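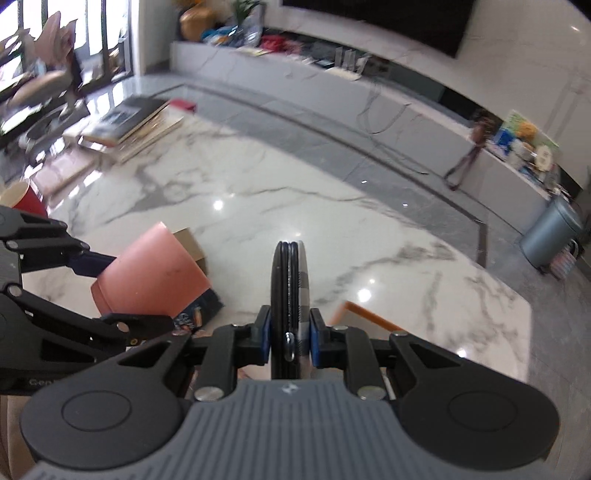 Slim zipped pouch in one gripper, pink cup tilted in the other. Two-handed tidying, the kind of recording Skirer was written for.

Skirer - grasp labelling for hand-held gripper recordings

Hello, I'm Sun-ja, and I wrote most of Skirer (Cornel Vasiliu wrote the fast bits, and he'd like you to know that). It's a desktop program that reads your gripper recordings and marks up where each grasp starts, where it ends and which hand was doing it, so you can get on with training and stop scrubbing through video with a cup of tea going cold next to you.

I started it at Brosel when we had a folder of 2,000 household clips and a spreadsheet full of timestamps that I'd typed in myself. Never again! The first version only looked at finger width, and it was fine until someone picked up a thing as thin as the pouch in the photo. Thin objects hardly change the width signal at all, so the grasp just vanished into the noise. Skirer now reads the picture and the width together, and it copes much better with pouches, packets, envelopes and all the other flat nuisances people keep on their tables.

What it does

You point it at a session folder and it lines up the 2 streams, left and right, even if one was started late. Then it goes looking for contacts. Each one gets a coloured bar on the timeline, which you can drag, split or bin. Anything it isn't sure of goes grey and waits for you. I check the greys first and only skim the rest.

There's a setting called "other hand in view" that I'd leave switched on. When the second gripper wanders into the shot carrying something (a cup, say) the old tracker would happily give that cup to the wrong hand. With the setting on, each hand keeps its own list of objects. It does slow the first pass down a bit, but you can leave it running over lunch.

Shiny tables are the other thing people write to me about. Ceiling lights on a glossy white top look a lot like small moving objects once the camera starts swinging, and we had some very odd labels from that. Crăciun, the current release, has a reflection mask you paint once per room and reuse. Blurry backgrounds are ignored unless you ask for them.

Getting your labels out

Plain CSV, JSON, or straight into Skollitz if your planner lives there. The Skollitz export keeps the grasp order and the hand, but it drops your notes - Cornel is working on it and hopes to have it done in October. Until then, export a CSV as well and keep the two side by side.

What you'll need

A Linux or Windows machine with a decent graphics card. It does run without one, just slowly. The licence covers 2 seats, and version 11 is a free update if you've bought any earlier one. Mac people, I'm sorry, not yet.

The trial has everything in it apart from batch export. If it trips over one of your clips, send the clip to me with the log file and tell me what was being picked up. I do read them all, and the difficult ones end up in our test set (only if you say yes, obviously).

Page last updated 2018-08-16

This site uses cookies to remember your settings and count visits. By carrying on you agree to our use of cookies. Accept | Read more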